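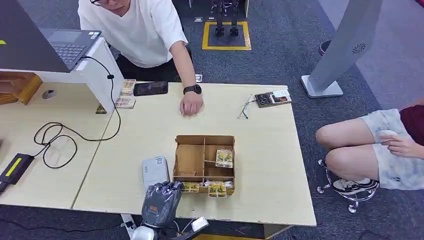
Starting a thread on how we gather examples for the packing task, as a few people asked after the last one. I'll add to it through the day.

The task is dull on purpose. There's a cardboard box with partitions in it and some snack packets. The robot should put packets into the compartments. A person can do it without looking. Our policy can't yet, so we're collecting more demonstrations.

Setup first. The view is from the head camera, so you get the robot's own hand at the bottom and the box just past it. The hand has a dark mesh-like glove over it. We train on this view together with the finger positions and the wrist pose. No overhead camera this round.

Each example is one attempt by an operator driving the arm, start to finish. We call one attempt an episode, same as everyone else. An episode starts with the hand at rest and ends with the hand back at rest. If the operator stops early it gets marked as stopped early and kept in a separate folder.

We have 131 good episodes so far in this round. "Good" means the packet went into the compartment it was meant for, nothing else was knocked out, and the log has no gaps. The rest are kept too, with a note saying what went wrong.

The target compartment is picked by a script before each episode. When people chose for themselves they went for the nearest one nearly every time, me included. The first model we trained on that data had very firm views about the nearest compartment.

Same with where the packets start. We used to put them in a tidy row. Now the person at the far side of the table puts them down wherever, and moves the box a bit as well. Some of the packets begin the episode already in or against the box, because that's what half-packed boxes look like.

Small white wrapped items go in too on some runs. They're harder than the packets. The fingers close, the thing slips sideways, and the operator has to have another go. We keep those second goes in the data as long as the item ends up where it should.

On that: we cut retries out for the first two rounds. The model then had no idea what to do after a miss. It would close on nothing, lift, carry nothing over to the box and let go of nothing, very smoothly. Lukian Levchenko said to put the retries back in and he was right.

Clutter. We leave things on the table. Tissue box, phone, a pair of glasses, a card of jewellery, more packets over by the laptop stand. None of it is part of the task and the operator shouldn't touch any of it. What's there changes from session to session and we don't plan it much beyond "don't clear up".

The one rule about clutter is that nothing goes between the hand and the box. We tried it and the operators simply pushed things out of the way with the knuckles, each in a different fashion. It's a separate task and it needs its own data.

People in view are fine as well. There's normally someone across the table doing the resets, and often somebody sitting to one side. Arms come in and out. We do ask that the person resetting keeps still once the episode has begun, with hands on the table or off it, either is OK.

We've had a fair few episodes where the resetter's hand goes in to straighten a packet mid-run. Those come out. From the log it looks as if the packet moved by itself, and the model shouldn't learn to wait for that.

Sessions. Two people, swapping between driving and resetting every half hour. Past that the driving gets sloppy. You can see it in the traces: more small corrections near the box wall, longer pauses before the grasp. 4 sessions this week, with another on Saturday morning if Boiko can come in.

Asked below: how long is an episode? It depends on the operator. Tason is quick and Boiko is slow and careful. We keep both. We did try training on only the quick ones and it clipped the partitions a lot. Only the slow ones gave us a hand that hovered over the box and couldn't make up its mind.

Also asked: do you label anything by hand? Yes, a bit. For each episode the resetter types in the target compartment, the item, and one of 6 outcome codes. The codes are placed, placed after retry, wrong compartment, dropped, stopped early, and other. "Other" needs a written note or the form won't save.

Before the form insisted on a note we had a pile of episodes marked "other" and no memory of any of them. I spent most of a day in October watching them back. A good share were plain drops that somebody hadn't wanted to call drops.

Things that have cost us time this round, for anyone setting up something like it.

Partitions bending. They're only thin card. After enough runs they lean and the compartments are no longer the same size. At first we swapped the box as soon as that happened. Now we leave a bent one in for a while, then swap. Real boxes are bent.

Packets wearing out. They get creased and soft from being gripped, and a soft packet folds in a way a fresh one doesn't. We mix old and new in every session and write down when a new lot comes in. Please don't eat the new lot.

Hand calibration. The finger readings drift a little over a session. We do an open and close check at the start and again at each swap, and throw out anything since the last good check if it's off. We lost a whole afternoon of data like that and I'd still do it the same way.

Clocks. Camera and joint log were out of step by a few frames for the first batch. You can't spot it by eye on a slow operator. We found it on Tason's episodes, where the fingers were closing before they had reached the packet. All of that batch has been realigned.

Where the data goes: everything is copied to the Homdale machine at the end of the day and checked there overnight. The check looks for missing frames, joint values outside the allowed range, and episodes with no label. In the morning there's a list, and whoever is first in works through it.

Results so far, since I'll be asked. The model trained on the last round handles the front compartments well enough and is poor at the rear ones. From the head camera the back row is partly hidden by the partitions, and by the hand too once it's over the box. I don't think more of the same data will fix that.

So the plan for the coming week is to weight the script towards the rear compartments and to have the operators come in from a bit higher. If it still struggles we'll add a wrist camera. I'd like to avoid that, as it means going back through everything we have and deciding what's still usable.

Reply to the person from Jovmont: no, we don't use simulation for this one. We do for reaching. For soft packets the simulated version behaved so unlike the real thing that it was quicker to sit down and collect.

And the data isn't public yet. I'd like it to be. There are people's faces and voices in parts of it, so it needs going through first. I'll post here when there's a date.

Back to it, my turn on resets.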